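Leave the Geese Alone, They Were Here First

By Ifeanyi Danladi
3 comments | 200 shares
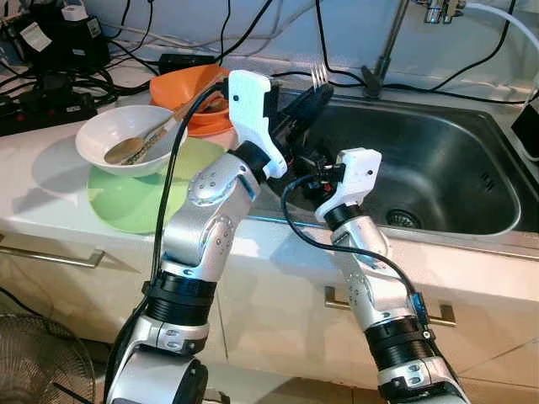 A fork over a stainless steel kitchen sink.

DRELLVILLE – The geese are back on the riverwalk, and so are the people who want to hug them.

I live 20 steps from the water, close enough to hear both sides of the argument. It begins the same way every June. A family comes down the path with a bag of crackers. The geese, who have babies to mind and strong views on personal space, lower their necks and hiss. The family takes this as a greeting. A minute later somebody's dad is running for the parking lot with one sandal on, and by supper the town page is calling for the birds to be "dealt with."

Dealt with how? A goose does not read the town page. It has one plan for strangers near its chicks, and that plan has worked since well before we paved the bank and put in benches.

My neighbor Ebuka Nnaji thinks I'm soft. He got bitten behind the knee outside the Flarnine coffee stand, and he'd like the whole flock trucked up to Ogbonna Lake, where they can bite fishermen. I told him they'd fly home before the truck did. He told me whose side I was obviously on, and we've stuck to talking about gutters ever since.

What I'd like is pretty dull. Rope off the grass by the boat ramp until the young ones can fly. Put up a sign with a large number on it, as in how many dollars a cracker will cost you. Keep the dog on the short leash, the one you swear you left in the car. And if a bird the size of a carry-on bag stands up tall and opens its beak at you, walk away – backward, if your pride allows.

I was down there at 9 this morning. A woman was crouched on the path with her phone out, telling a gander he was a handsome boy. He did not seem flattered. I kept walking, on the far side.

Recent in Opinion
The Wavex Ferry Horn Is Too Loud for Everyone but the Gulls
Your Bird Feeder Is a Raccoon Feeder
Ogbonna Lake Needs a Second Bathroom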